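Week 2 – looking after the hand grippers

If you missed Thursday, most of it was me at the bench with a gripper in bits, so these notes cover the main points.

Start with the pivots. Wiggle each arm sideways before you touch a screwdriver. A bit of give is fine, but a click means the pin wants reseating (the kit bags are in drawer 23, and please put the lid back on!). Then open and close the jaws slowly and watch whether both sides arrive together. If one side lags, check the linkage for fluff before you blame anything cleverer.

Now the pads, my favourite part. The ridges do all the work on soft cloth, and fleece sheds like a cat. Brush along the ridges – never across – and wipe with a barely damp rag. I like to test on bedding, where a tired pad soon lets a fold slide away. 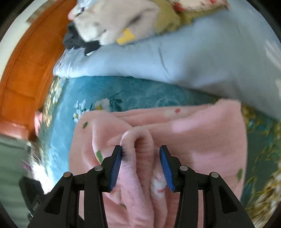

Blue ridged pads and pink fleece, in both.

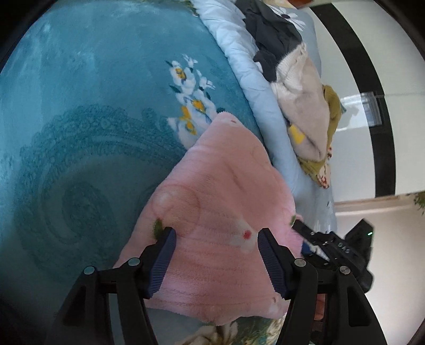
Nusrat Mondal disagreed with me on the brushing and says that going across is fine with a soft brush, provided you do it before any fluff gets pressed down into the grooves. She also thinks I swap pads too early. Fair enough, try both ways on the old pair and write down which you prefer.

Last job is alignment. Close the jaws on a strip of paper and tug. If it twists as it comes out, loosen one pad, square it up and tighten it again gently – I stripped a thread at Gratdale doing this in a hurry. Log sheets go in the tray outside room 242 before the next session.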